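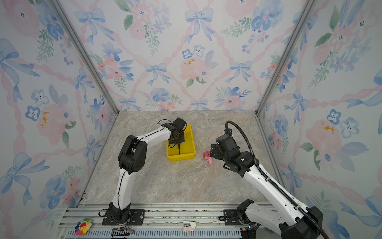

November 21, 2020

Jump rope day! I did 1,000 this morning, in five sets of 200, and my calves are already complaining, but I am so happy I could do another set right now (I won't). Back in January I couldn't get past 11 without the rope catching my toes. Yusri Halim has been sending the weekly plans to our little Sutanto group, and this week he added a side-to-side step that feels like skiing and makes me laugh every time I try it.

Best run without a miss was 254 -- a new record for me, and I yelled so loud the dog left the room.

Breakfast after was oatmeal with grated apple and a spoonful of peanut butter. I'm still on the no-soda thing, five weeks now, and the water with orange slices is growing on me. Tried the lentil soup from the Baltitz class for lunch too. More cumin next time, and less of that sad celery!

Tomorrow is rest and a long walk by the canal if the rain stays off. Need to buy a new rope, the left handle is starting to wobble. And call Mom, she wants the soup recipe and I promised her the short version.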